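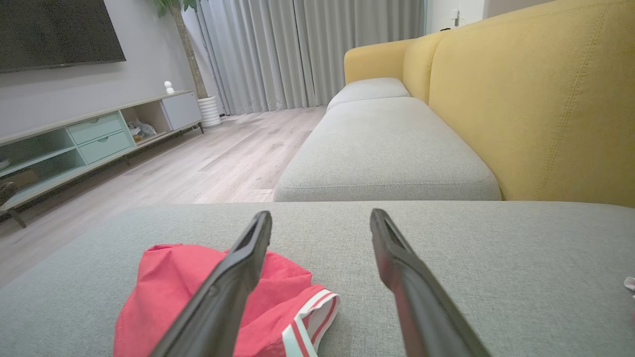 How often should running shorts be washed? After each run, according to the owner of a small laundry in Sevport, who has been cleaning team kits for 16 years and still gets asked this at the counter.

"People hang them over a chair and wear them again," she said. "Sweat dries into the waistband and the elastic goes first."

She washes everything cold and inside out, with half the detergent the bottle suggests. Fabric softener is out. She tried it on two sets of jerseys from the Skelemeck club one February and had to rewash them three times to get the coating off.

"Red is the color I worry about," she said. "New red goes in alone for the first two washes — then it can join the darks." 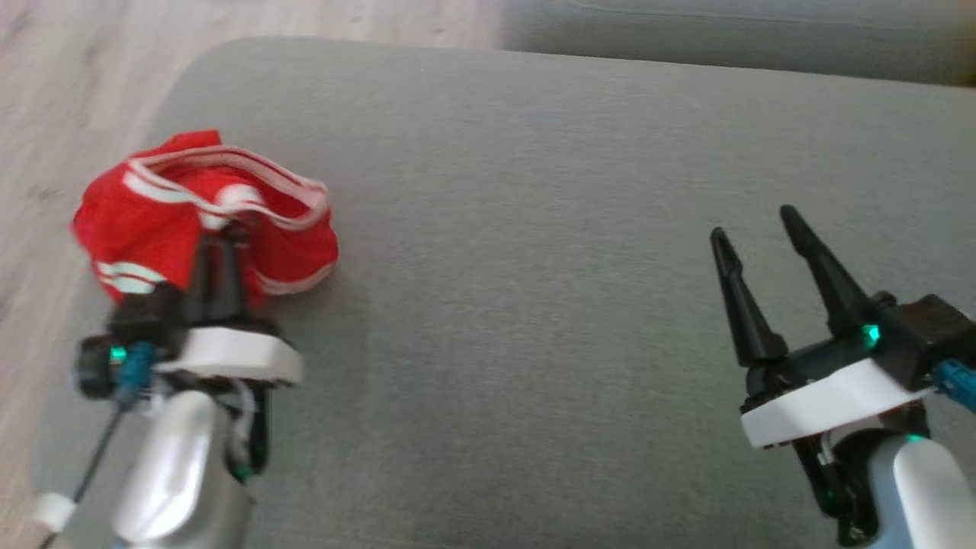
Her business partner would go further and keep red separate for a whole season, a point the two of them have never settled. On drying they agree: low heat or a rack, and out of direct sun.

The laundry opens a second counter in Plida on 7 May 2025.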